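# Derance: box episodes, revision 2

We wanted to know whether a policy can learn to work around cardboard flaps without a model of the box, and the answer so far is a very happy yes! Derance holds 950 episodes of one arm and a jointed black gripper at a small open carton, flaps left at whatever angle they fell.
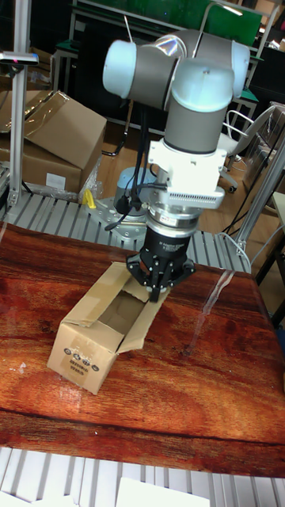

*Page last changed: 24 July 2024*

## What's inside

- `dokska/` has the training split, joint states at 20 Hz
- `villalobos/` has 11 held-out cartons, none of them seen in training
- `notes.md` lists the May episodes we relabeled by hand

The method (we call it Davley) predicts a flap-free approach direction first, then the finger pose. Splitting those two steps helped far more than we expected, especially on reaches down into the box.

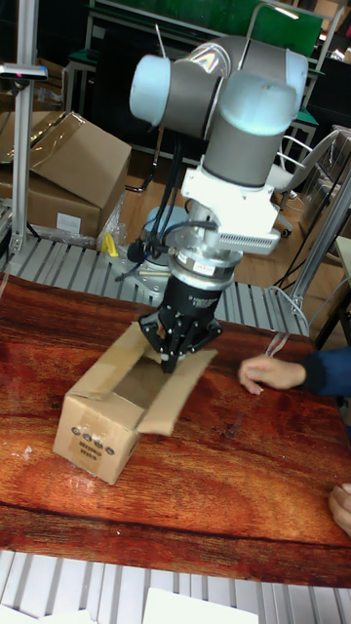
Glossy tabletops are still the hard part. Reflections pull the depth estimate off near the rim, so please report results with and without the depth channel. We'd love to see them!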